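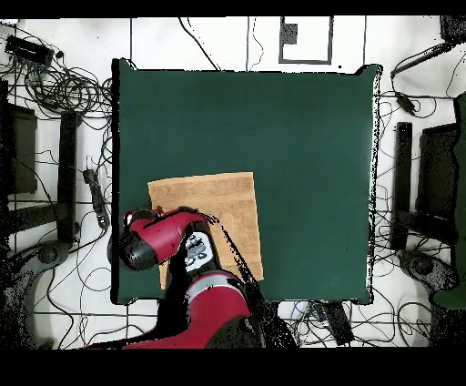
Tillon 3 has a new corner picker for cloth, and the release notes say it "handles missing depth gracefully". I've had it running for a fortnight and I'd like to know what the word gracefully is doing there. The planner takes one depth view from overhead, works out the outline of the towel, picks a corner, picks a place to put it, and off it goes. Fine while the arm is parked. Once the arm is over the cloth you get what I've got: black speckle spilling off the wrist and across the towel, and a fair bit of outline that simply isn't there any more. The picker doesn't say so. It gives me a corner with a confidence of whatever and carries on. Has anyone read the code and found out what it does with the holes? The docs page for it is two paragraphs and a link to a demo.

plonau_bench
Posted Jun 27, 2018

---

kettle_logic wrote:

It fills them. Nearest valid pixel, then a small median filter. There's a flag called fill_invalid and it's on by default. Turn it off and the picker returns nothing if too much of the outline is missing, which some of us prefer.

---

sixthaxis wrote:

Or move the arm out of the way before you look? I don't understand why people want to plan through their own wrist. Retract, look, plan, go. It costs 2 seconds.

---

plonau_bench wrote:

It costs 2 seconds every pick, and the demo is sold as replanning while the arm is moving. If the answer is "park it first" then the older version did that already and I needn't have upgraded. Thanks kettle, I hadn't spotted the flag.

---
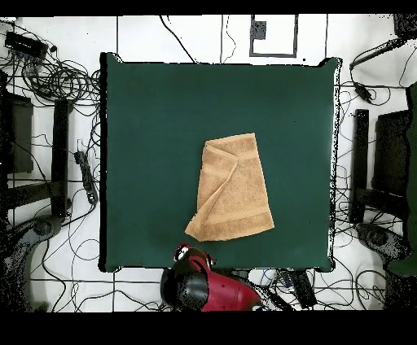 Meron Weldu
Perception, Gebreyes

We use the same picker with our own front end, so a few notes. Turning off the fill is right, but it won't help you with a towel like the one in my post. The left side is folded over on a slant and the fabric bunches into a point at the lower left. Depth around the cloth is decent and the gripper is down at the bottom edge of the green, so you can't blame the wrist. The picker still wants four corners of a rectangle, and what it gets is an outline with a point on it that isn't one of the four in any useful sense. On our runs it would choose that point more often than not, because it's sharp. Sharp scores well.

What we did was throw away the corner score altogether for partly folded cloth and look for the fold line first. The woven stripe across the lower part is a great help if your towels have one, as you can follow it until it breaks. Colour only, no depth needed. I don't claim it's general. We have tried it on 12 towels and they all came out of the same packet.

---

kettle_logic wrote:

So it's a stripe detector.

---

Meron Weldu wrote:

Yes. It works on striped towels.

---

fosta_user_b wrote:

Fosta does all this with a learned mask and you don't have to care about stripes. I'm not connected with them, I just got fed up with hand-tuned outlines. Feed it colour and depth, get a per-pixel "this is an edge you can grab" map.

---

sixthaxis wrote:

What did it do the first time you changed your lighting?

---

fosta_user_b wrote:

Got worse. Then I added more data and it got better. That's how it works.

---

plonau_bench wrote:

I tried Fosta in February. Lovely maps, very bright, and I couldn't find out why it liked one edge over another. When it's wrong I have nothing to change except the training set. With the outline method I can at least see the bad outline. I'd also want to know what it thinks of an edge that dissolves into speckle, because on mine the side of the cloth underneath does that even with the arm well clear of it.

---

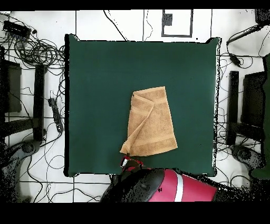 Jaws at the pinched lower left tip, flap still doubled over.

I'm putting this up as an answer to Meron, as it's the sharp point problem again. The picker went for the tip and was very pleased with itself (confidence well up, no warnings). As a grasp I've nothing against it. As a plan it's daft, because the left side is layered and the planner has modelled it as one flat sheet with a corner at the bottom. It has no idea whether it's holding one layer or two. The right edge is nice and straight, so if it must have an edge to trust, why not start there? And look along the right border of the green: the dotted black fringe is where the depth gives out. With fill on, the segmenter moved that border about from one view to the next and the place target went with it.

plonau_bench

---

kettle_logic wrote:

The place target is relative to the surface outline? I thought it was relative to the cloth.

---

plonau_bench wrote:

Surface. Look at compute_place, it takes the centre of the largest flat green thing. I've fixed mine by giving it a static frame from calibration. More than 22 lines of my own now sitting on top of their "ready to use" planner.

---

sixthaxis wrote:

I still say retract and look. But I'll grant that wouldn't have told it about the layers.

---

Meron Weldu wrote:

It wouldn't. We close, lift a little, look again and compare the new outline with what a single sheet should do. Slow, and it drops things. I'd be wary of anyone who says they can read the layer count from one overhead view at this depth quality, Fosta included.

---

fosta_user_b wrote:

They don't claim layer count. They claim graspable edges.

---

kettle_logic wrote:

I've opened a ticket asking for fill_invalid to be off by default, and for the picker to report how much of the outline it made up. Please add your logs to it if you have any with the arm over the cloth. The first reply was a link to the demo.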